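Omholm Room Turnover Log

A plain CSV record of how long it takes to get guest rooms ready between stays at two small lodging houses, Omholm and Camenzind. The log was kept by the people doing the work and typed up later. It has 3,040 rows, one per turnover.

Maintained by Miroslava Zeman. Most of the Camenzind rows were entered by Wondimu Assefa.

Files

turnovers.csv: the main table
rooms.csv: one row per room, with house, floor and bed type
notes.csv: free-text remarks, linked by turnover_id
kovby_map.csv: old room codes matched to new ones

Kovby is the spreadsheet template we used before the current format. Its room codes were reused when rooms were renumbered, so don't join old notes to rooms.csv without going through kovby_map.csv first.

Columns in turnovers.csv

turnover_id: integer, unique, not in date order
house: OM or CA
room_code: new-style code, matches rooms.csv
month: month name only, such as July
start_time, end_time: 24-hour local time, to the nearest five minutes
beds_made: integer
linen_set: full, partial or none
staff_on_task: 1 or 2
flag: blank, or one of late_checkout, repair, deep_clean, unknown

Guest names, booking numbers and prices were never part of the log. Bookings go through Pretix, and only the checkout time was copied from there by hand. Checkout time is stored in notes.csv with the type "checkout". Day of the month was dropped before release so that rows can't be matched to a stay.

Missing values

end_time is blank in 907 rows. Nearly all of these are from Camenzind, where the sheet had no box for it until the form was reprinted. We left them blank and did not estimate. If you only need counts of turnovers, keep them in. If you need durations, drop them.

staff_on_task was filled in as 1 whenever the box was left empty. This was a mistake made early on and we can't undo it, so treat that column with care. A two-person turnover logged as one will look unusually fast.

Flags

repair means work was needed before the room could be let again. It doesn't say what kind. deep_clean was used for planned cleaning, including mattress turning and washing down walls. There are 550 rows with a flag of some sort. Where two flags applied, the person on shift picked one, and Omholm staff tended to pick repair.

Known problems

Four turnovers at Omholm have an end time earlier than the start time. Two of them look like late shifts that ran past midnight. The other two are probably typing errors. All are left as written.

Room codes OM-11 and OM-12 were swapped on the paper sheets for part of July. The CSV has been corrected but the remarks in notes.csv have not.

Linen and surfaces
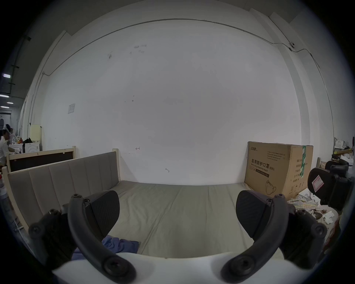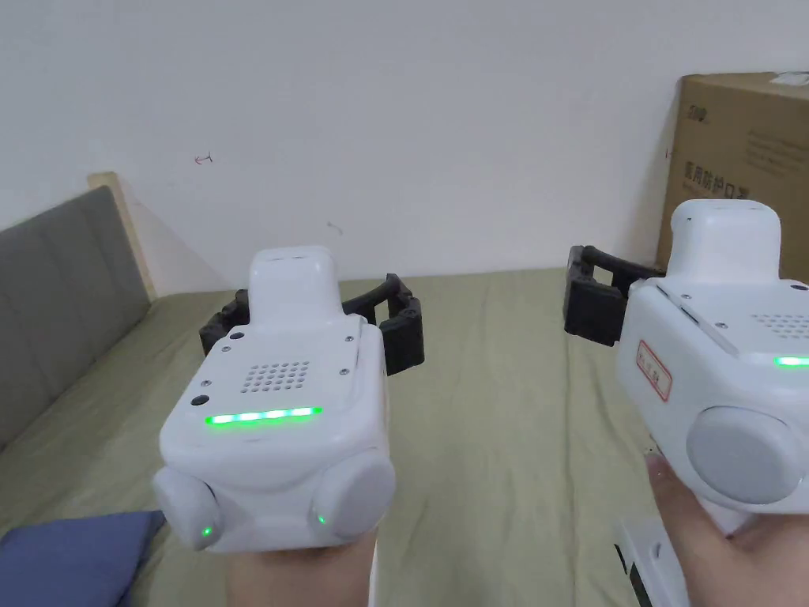
The linen_set column covers sheets, pillowcases and duvet covers only. Mattress pads are counted as part of the bed and have no column. A turnover marked none is one where the bed was left stripped, usually ahead of a repair or a deep clean. Wall condition isn't coded at all, so scuffs and dark smudges like those on the white wall behind the bed in the first picture would show up only if somebody wrote a remark. Search notes.csv for "wall", "marks" and "paint" to find most of them. Spelling in the remarks has not been cleaned.

Use

Free to use for teaching or research. Please name the log and say which version you used. Corrections are welcome, ideally with the turnover_id and the value you think is wrong. Version 4 is the current one and replaces all earlier copies.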